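Projektbericht
Modul Bildgestaltung II – Gruppe 4
Loubna Chraibi, Witold Wróbel, Obsa Ayele
Betreuung: Iwona Borkowska
Abgabe: September 2019

1. Aufgabe

Für die Suppenküche Żak sollten wir eine Bildserie für Speisekarte und Website anfertigen. Das Żak hat elf Sitzplätze, eine sehr gute Rote-Bete-Suppe und bis dahin ausschließlich Handyfotos, auf denen jede Suppe wie dieselbe Suppe aussah. Der Inhaber, Wojciech Laskowska, wünschte sich »etwas Warmes, aber nicht gelb«. An dieser Formulierung haben wir länger gearbeitet als am Zeitplan.

Vereinbart waren 14 fertige Motive. Als Budget standen uns eine Fahrtkostenpauschale und so viel Suppe zur Verfügung, wie wir essen konnten. Letzteres wurde ausgeschöpft.

2. Vorbereitung

Im April haben wir im Seminarraum getestet, welches Licht Flüssigkeiten in tiefen Tellern am wenigsten schadet. Frontales Licht macht jede Brühe zur Pfütze. Seitenlicht von hinten links, durch Diffusionsstoff, ließ Fettaugen und Kräuter stehen, ohne dass sich die Deckenlampe darin spiegelte. Witold war für das Licht zuständig, Loubna für Kamera und Bearbeitung, Obsa für das Anrichten. In der Praxis hielt Obsa meistens den Reflektor.

Als Untergrund hatten wir zunächst die Schieferplatte aus dem Fundus vorgesehen. Auf Schiefer wirkt eine Suppe für fünf Euro allerdings, als koste sie neunzehn und werde vorher erklärt. Wir sind deshalb bei hellen, ruhigen Flächen geblieben.
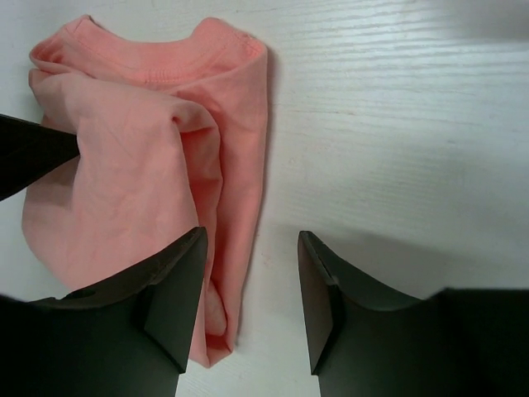 Bei der Farbe fiel die Entscheidung schwerer. Rote Bete kippt im automatischen Weißabgleich zuverlässig ins Violette, Kürbis ins Neonfarbene. Wir haben daher vor jedem Motiv eine Graukarte fotografiert und den Abgleich in Ellotlow nachgezogen. Beim zweiten Motiv haben wir die Graukarte vergessen, man sieht es.

3. Durchführung

Fotografiert wurde an zwei Vormittagen vor der Öffnung. Am ersten entstanden 108 Aufnahmen, von denen wir drei behalten haben. Die Suppe kam heiß aus der Küche, das Objektiv beschlug, und bis es wieder klar war, hatte die Sahne ihren Platz verlassen. Am zweiten Vormittag arbeiteten wir mit lauwarmer Suppe und einem Platzhalterteller zum Einleuchten. Den Dampf haben wir weggelassen. Der Versuch mit dem Duso, einem kleinen Handnebler aus dem Verleih, ergab Bilder wie von einem Küchenbrand.

Die Petersilie wurde einzeln mit der Pinzette gesetzt. Herr Laskowska sah eine Weile zu und ging dann Zwiebeln schneiden.

4. Ergebnis

Abgegeben haben wir 13 Motive. Das vierzehnte, die Erbsensuppe, ist in keiner Lichtsituation gelungen und erscheint auf der Karte ohne Bild. Sie verkauft sich laut Inhaber unverändert. Für die Website wurden alle Dateien auf 2.000 Pixel Kantenlänge verkleinert, für den Druck liegen sie in voller Auflösung bei.

5. Reflexion

Frau Borkowska hat bei der Zwischenbesprechung angemerkt, unsere Serie sei »sehr ordentlich«. Wir haben das zuerst als Lob verstanden. Tatsächlich liegt der Löffel in neun Bildern im gleichen Winkel – das hätten wir bei der Auswahl merken müssen. Außerdem würden wir die Reihenfolge nach Helligkeit der Suppen planen und nicht nach Hunger.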